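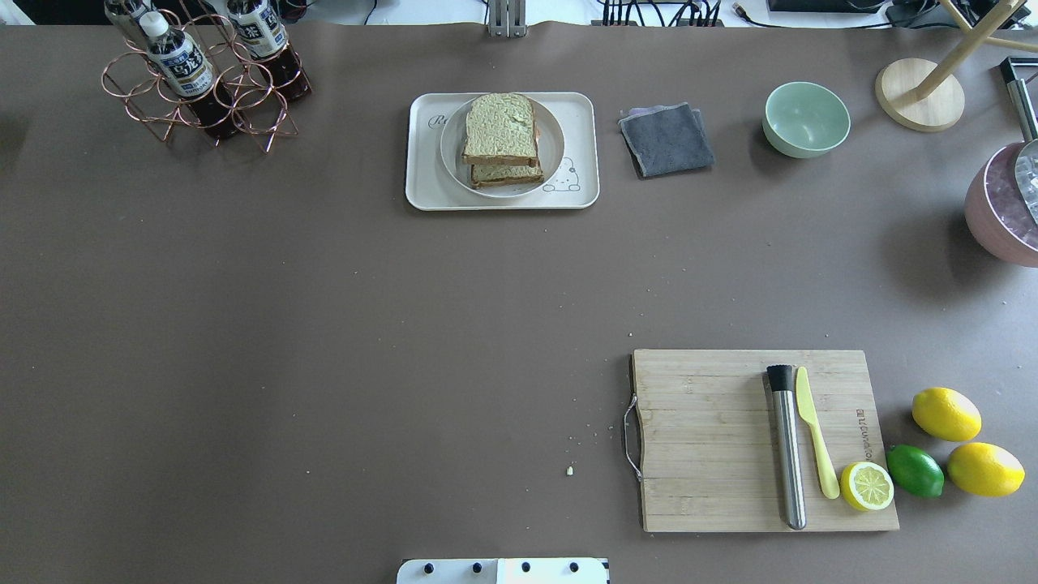
The Plavdale Bus

Vlasta got off at Plavdale at nine in the evening with one suitcase and her brother's key. The driver said the next bus back was Saturday. She told him that was fine.

The apartment was over the old Strebel shoe store. Darius had lived there for nearly 30 years and had never once asked her to visit. The key stuck, then turned.

Inside it smelled of floor wax. His coat was on the hook. She sat at the table and ate the sandwich she had bought at the station, and she read his mail. There was a gas bill, a seed catalog, and a letter in her own handwriting, still sealed.

Someone knocked. It was a woman in slippers.

"I'm Shanti, from across the hall. You're the sister."

"He talked about me?"

"He said you'd come for the piano."

Vlasta looked past her own shoulder into the front room. She hadn't known he kept it.

"Does it play?" she asked.

"Two keys are dead," Shanti said. "He worked around them."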